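How do you fold microfibre cloths so they stay put in a drawer?
Posted in Home & Laundry

trurkmont22
I've got a drawer full of cleaning cloths and it's driving me mad. I fold them in quarters, pile them up, and by teatime the whole lot has slid over. The drawer is 25 cm wide if that helps. I did try rolling them but they spring open the minute I let go.

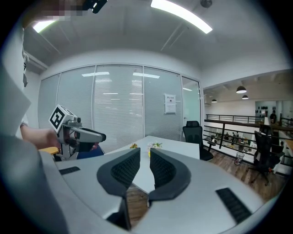 I don't want to buy dividers if I can help it, as I only moved in back in July and I've spent enough on this kitchen already! Any ideas?

Dollar
Fold into thirds the long way, then in half, then stand them up on their folded edge like files. You want them snug, so if there's a gap at the back shove a tea towel in it. I do the washing-up cloths and the dusters in two separate rows and mine haven't budged in ages.

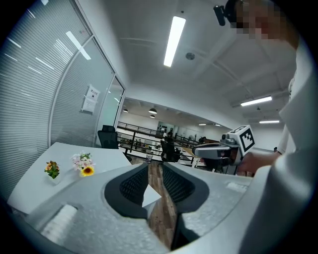
White tabletop, wood-grain floor

Oh, and smooth each one flat before the first fold (I never used to bother and mine came out all lumpy).

hollenstein_2
Just chuck them in a shoebox. Life's too short.

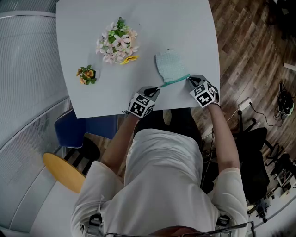
Fomoritz reckons the shoebox is fine for dusters but hopeless for anything you use on glasses, as the fluff gets everywhere, and would go with thirds too. Skip the fabric softener as well, it makes them slippery and they stop soaking things up.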